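Parallel gripper comparison, stock fingers vs. Werkari plate fingers
Forum index > End effectors and tooling > Two-finger grippers

lwiegand
Posts: 272

I have had the Werkari plate fingers on one arm for 3 weeks now and promised in the other thread to write up how they compare to the stock ones. Same arm, same controller, same objects. The only thing swapped is the fingers.

Task set is rack work and small household stuff. Pick from the rack, place in the rack, tape rolls, a lidded plastic container. I log every grasp attempt and whether it held for the full move. Total so far is 3,851 attempts over both finger sets.

The short version is that the plate fingers are stiffer and easier to get between bars, and worse on anything round and smooth. They mount with plain screws, so a swap takes me 4 minutes including the zero check. The wrist camera sees both fingertips, and I would not go back to a mount where it doesn't.

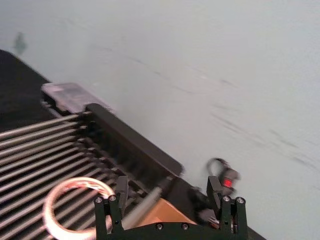
Diekmann: What closing force are you running? I had the Schmieder fingers on the same kind of wrist and the round-object problem went away when I turned the force down, not up. At full force they squeezed the object out the front. Also, are you using pads or bare faces?

lwiegand
Posts: 272

Bare faces for all of the logged runs. Force is at the controller default. I tried lower once in July and didn't like how it held heavier things, but I didn't log it properly, so don't count that.

imke_s
Posts: 4

Then the comparison isn't worth much. Stock fingers come with rubber on them and you ran the plate ones bare. You are measuring rubber.

lwiegand
Posts: 272

I am measuring what comes in the bag. People buy one or the other and bolt it on. But fine, I'll do a padded run and post it separately.

Leonie Rothe
Posts: 3

I agree with Imke on the pads. A padded run should have been in there from the start. It's cheap to do and everybody asks for it.

My question is about the cameras, though. You said in the other thread that you also record from the chest. Is that any use for comparing fingers? I only have budget for one more camera and the wrist ones from Dultham are not cheap.

lwiegand
Posts: 272

Depends what you want out of it. I use the wrist view for grasp errors and the chest view for working out why an approach went wrong in the first place.

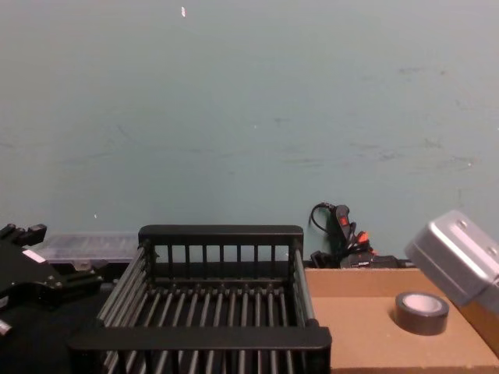 Reach planning is where the chest view earns its money. From the wrist you can't judge where the other arm is, and most of my aborted moves come from the two arms wanting the same space. With the rack in the middle and one gripper on either side of it, I can check both approach angles in one view. The weak point is the ends of the work area, where a gripper gets partly cropped. If you can only buy one, get the wrist camera and use any old webcam for the wide view.

Rothe: Thanks. That was going to be my plan anyway. Does the wide one have to be synced?

lwiegand
Posts: 272

For training, yes. For looking at failures, no. I line them up by hand.

hinrichs_g
Posts: 272

I'll disagree on the webcam. Mine dropped frames every time the arm moved fast and I spent a whole evening thinking it was the controller. Claton has a cheap global shutter board that has been fine here. It needs its own USB port, not a hub.

lwiegand
Posts: 272

Good to know. I have not tried the Claton.

One more thing on the fingers, for whoever asked about tape rolls. With a roll lying flat I don't go across the whole outside anymore. I put one finger over the hole and the other outside the rim and close on the wall of the roll. It needs far less opening, and the stiffer fingers help because they don't splay when they touch down.

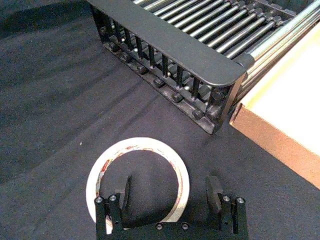

The approach height has to be right. Too low and the tips catch the cloth and drag it, too high and you only get the top edge of the roll and it tips. I set the height per surface, one value for cloth and one for cardboard, and store both in the controller as presets.

imke_s
Posts: 4

Is that with the default force too? A thin roll will go oval.

lwiegand
Posts: 272

Yes, default. A nearly used up one does go oval and I skip those. Padded run is next, then I'll repeat the tape rolls at a lower force since two of you want it.

Diekmann: Write down the force values this time.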